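Visit report: Podside workspace, Clirnville
October 30, 2014

The visit covered the furnished office floor at Podside, with attention to desk types, surface finishes, seating and the way power is brought to the furniture. Yiran Liao met us at reception and stayed for the whole tour. Two of us attended for the Rondonuwu fit-out, which has to settle its furniture order before the lease starts.

Access is by a single stair and a goods lift. The lift door gives 88 cm clear, enough for a tabletop on edge but tight for a made-up desk. Liao confirmed that everything larger than a chair came up flat and was assembled on the floor.

The main room has been kept open. There are no fixed partitions between work positions, and the furniture is spread out with wide walkways left between. The floor is dark wood throughout. One side wall is exposed brick, and a long run of dark glazing closes the far end. Desks are not matched. Wood tops on white legs are used for the larger pieces, with white desks elsewhere, and the chairs are black.
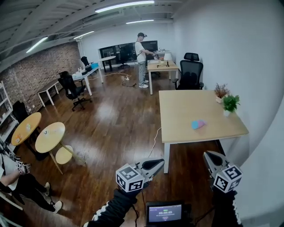 The open office floor at Podside, with the large table on the right and the brick wall on the left.

The large table is the piece we had most interest in. It has a light wooden top on white legs and is used for shared work, with two potted plants kept at the back corner. According to Liao the top is oiled once a year and has needed no other treatment. The supplier is Zisovden, who quoted a lead time of 16 weeks on the original order and delivered in 19. A smaller desk in the same colours stands further back with a white table lamp on it, and was at a workable height for standing.

Seating at the large table includes a black mesh chair with a headrest. I tried one of the same model for the length of our discussion. Back support was adequate. The headrest sat too low for me at its highest setting, and my colleague, who is shorter, had no complaint. The round high table in front of the glazing is white and takes up little floor. We would consider one of these for short meetings.

Power is the weak point. Supply to the desks furthest from the walls relies on power strips, and cables lie across the boards in places. A white cable also drops from the left edge of the large table and crosses the floor. Liao said floor boxes had been priced and postponed. For Rondonuwu the boxes should go in before the floor finish is laid. The current drawing shows 11 positions, two of them in the wrong bay.

Against the brick there is a low white bench, with white open shelving beyond it. The mortar sheds a fine dust, Liao said, and the wall is to be sealed.

Points to carry forward:
Ask Zisovden for a sample of the oiled top and a firm delivery date.
Borrow two chairs for a week, one with the headrest and one without.
Correct the floor box drawing and reissue it to the electrician.
Check the Rondonuwu lift door against the tabletop sizes.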